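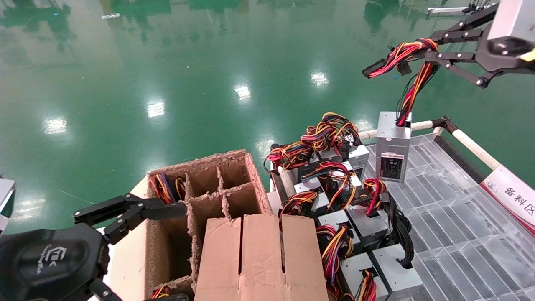 Last edited 2022-09-03 by Gion Schwaiger

Epoxy floor coating peeling under tires, new garage slab

Slab was poured in November. I put down a two-part epoxy kit the following spring, two coats, gloss finish. It held everywhere except where the front tires sit. Two patches came up there, each the size of a dinner plate, with a thin gray layer of concrete stuck to the back. Prep was acid etch and a rinse. Can I patch this or does the whole floor have to come off?

Gion Schwaiger

Edit: taped plastic down overnight as suggested, no moisture under it.

Engelbert Marti
Concrete on the back of the chip means the bond to the concrete held and the top of the slab let go. That is laitance, the weak paste left by overtroweling or a wet mix. Etching often does not remove all of it. Tape a square of plastic to bare concrete to check for moisture. If it stays dry, grind the patches with a 30 grit diamond cup wheel, going 5 inches past the loose edge. Vacuum, do not rinse. Sand the surrounding gloss dull so the new coat can grip, then recoat. The patch will show in a high gloss color. Before you buy material, score an X in a sound area and pull it with strong tape. If it lifts there too, grind the whole floor.

Trostport
Had the same thing. Rented a grinder, paid almost 400 with the discs. I would just put mats under the tires.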